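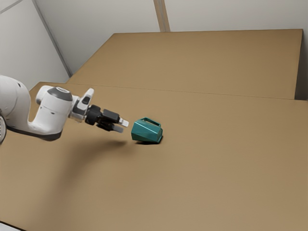 Was unterscheidet einen Becher von einer Tasse?

Ein Becher ist in der Regel höher als breit, hat eine ziemlich gerade Wand und kommt ohne Untertasse auf den Tisch, während die Tasse niedriger und bauchiger ist, sich nach oben oft weitet und meist mit einer Untertasse verkauft wird.

Henkelbecher

Der Henkelbecher (regional auch Haferl, Pott oder Humpen, wobei der Humpen eigentlich ein Biergefäß ist) ist ein Trinkgefäß mit seitlich angesetztem Griff, meistens für Kaffee, Tee oder Kakao. Ich schreibe in diesem kleinen Nachschlagewerk seit Jahren über Geschirr, und zu keinem Stichwort bekomme ich so viel Post. Offenbar hat jeder zu seinem Becher eine Meinung!

Bezeichnungen

Im Norden sagt man gern Pott, in Bayern und Österreich Haferl oder Häferl, und dazwischen geht es munter durcheinander. Meine Großmutter sprach vom »Kaffeepott«, auch wenn Milch drin war. Das Wort Becher selbst ist alt und kam über das mittellateinische bicarium zu uns, das Trinkgefäß also, noch ganz ohne Henkel gedacht. Beim Haferl steckt der Hafen dahinter, im süddeutschen Raum ein anderes Wort für Topf, und ein Hafner ist dort bis heute jemand, der Öfen setzt.

Geschichte

Gefäße mit Griff gibt es seit der Jungsteinzeit, und zwar in erstaunlich vielen Gegenden. Manche Griffe waren kleine Ösen, durch die vermutlich eine Schnur lief, andere könnte man morgen früh mit an den Schreibtisch nehmen. Im Mittelalter wurde viel aus Holz, Ton und Zinn getrunken – Glas konnten sich lange nur wenige leisten.

Als im 17. Jahrhundert Tee und Kaffee nach Europa kamen, trank man beides zunächst aus henkellosen Schälchen nach ostasiatischem Vorbild. Erst nach und nach setzte sich bei uns der Griff durch. Der schwere Becher für den Alltag, wie wir ihn kennen, ist dann vor allem ein Kind der Fabrikware: gegossen oder gedreht, glasiert, gestapelt, verschickt.

Herstellung

Beim handgedrehten Becher entsteht zuerst der Körper auf der Scheibe. Er trocknet, bis er lederhart ist, dann wird der Henkel angesetzt. Ich habe das bei der Töpferin Loubna Bouzid in ihrer Werkstatt in Davlow gelernt (na ja, angefangen zu lernen). Sie zieht den Henkel mit nassen Fingern aus einem Tonstück, raut beide Ansatzstellen auf, streicht Schlicker darauf und drückt an. Sieht aus wie nichts. Mein erster Henkel lag am nächsten Morgen neben dem Becher, mein zweiter immerhin erst nach dem Schrühbrand.

In der Serienfertigung wird flüssige Gießmasse in Gipsformen gefüllt. Der Gips zieht das Wasser heraus, an der Wand bildet sich eine feste Schicht, der Rest wird ausgegossen. Henkel werden dabei entweder mitgegossen oder getrennt geformt und angarniert, so heißt das Ankleben mit Schlicker im Fach. Gebrannt wird in vielen Betrieben zweimal, erst der Schrühbrand, danach der Glattbrand mit der Glasur.

Material

Steinzeug ist dicht gebrannt, robust und mein persönlicher Liebling. Steingut bleibt unter der Glasur porös und saugt an abgeplatzten Stellen Wasser. Porzellan ist dünner, heller und trotzdem überraschend zäh. Emaille auf Stahlblech hält Stürze gut aus, nur springt irgendwann der Überzug ab, und in die Mikrowelle sollte so ein Becher nicht. Wer es leicht mag, greift zu Kunststoff – ich nicht, aber bitte.

Henkelformen

Am häufigsten ist der Ohrenhenkel, der oben weit ausschwingt und unten eng anliegt. Daneben gibt es den D-förmigen, den eckigen und den Ringhenkel, durch den nur ein Finger passt. Mahmoud Bensaid teilt in seinem Sammlerheft die Henkel nach der Zahl der Finger ein, und ich finde das praktischer als jede Stilkunde. Für 2 Finger genügt eine kleine Öffnung, für die ganze Hand muss der Griff deutlich weiter abstehen, sonst liegen die Knöchel an der heißen Wand. Alles schon erlebt.

Sammeln

Becher werden erstaunlich eifrig gesammelt, meist nach Orten, Firmen oder Jahrgängen. Das Heft von Bensaid führt 2326 Einträge, darunter allein 234 der Manufaktur Bralstead, deren Reihe Vuline unter Sammlern wegen ihrer matten Glasur beliebt ist. Die Tauschbörse in Davlow findet jedes Jahr am 19. Mai statt, und wer einen Vuline mit heilem Rand sucht, sollte früh da sein!

Pflege

Teeränder gehen mit Natron und einem feuchten Tuch weg. Graue Striche im Inneren sind oft keine Kratzer, dort hat der Löffel Metall auf der Glasur zurückgelassen, und ein mildes Putzmittel für Edelstahl hilft meistens. Einen Becher mit Haarriss nehme ich nur noch für Stifte. Gebrochene Henkel lassen sich zwar kleben, heißen Kaffee würde ich daran aber nicht mehr heben.

Siehe auch: Tasse, Krug, Steinzeug, Schlicker, Untertasse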